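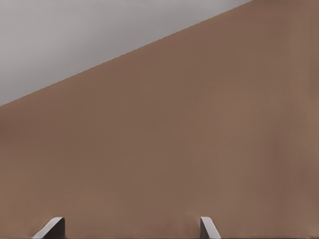
Right, the bracket. Round 3 of the Great Villain Poll over on the Clurthorpe boards closed last night and I've got twenty minutes before I need to be out the door so this will be quick and probably wrong. Salazar beat Notel. By 32 votes! I had Notel going to the semis, I had him down in pen. My whole left side of the bracket is gone now. And people keep saying Salazar only got through on looks, which, fine, but have you played Brastholm lately? The whole back half of that game is wall. You walk along that for ages and then Salazar turns up and of course you remember him. Anything would stand out. He's the only thing in the place with a cape.

Notel though. Poor Notel. Best speech in the series, the one on the ferry, and the voters clearly never got that far. Or they did and they skipped it. You can skip it on the second playthrough and I bet half of them did.

Lilibeth Agbayani called this one weeks ago. She's been saying since the seeding went up that Notel was too high and that the older lot would vote Salazar out of habit. I told her she was mad. I owe her a pint, she has reminded me twice, once in the actual results thread which I thought was a bit much.

Other matches, very fast:

The Lamplighter over Queen Odda. Expected. Odda has one good boss fight and then stands about in cutscenes. Not close.

Doctor Pell over the Twins. Hmm. I voted Twins. Should they even count as one entry? There was an arguement about it in the nominations thread and the mods just locked it, so here we are. Out now anyway.

The Heron over Captain Strake. Didnt vote in this one, forgot. Would have gone Strake I think. The music.

So that leaves Salazar against the Lamplighter and Pell against the Heron. First one is horrible. Lamplighter has the better game behind him by miles, but Salazar has just knocked out the number 2 seed and people like to pile on to a winner. Lamplighter's fans are also a lazy bunch, they all turn up on the last evening and then moan about the result. I'm going Lamplighter. Not in pen this time.

Pell v Heron, Heron. Easy. Pell's been lucky with his draw.

Voting opens again in December once the mods are back from wherever it is they go. I might do a proper post on Notel before then becuase I'm still cross and I've got a save from just before the ferry. Screenshots, the lot. If anyone has the Japanese script for that speech please send it over, the one I had bookmarked is dead.

Bus. Bye.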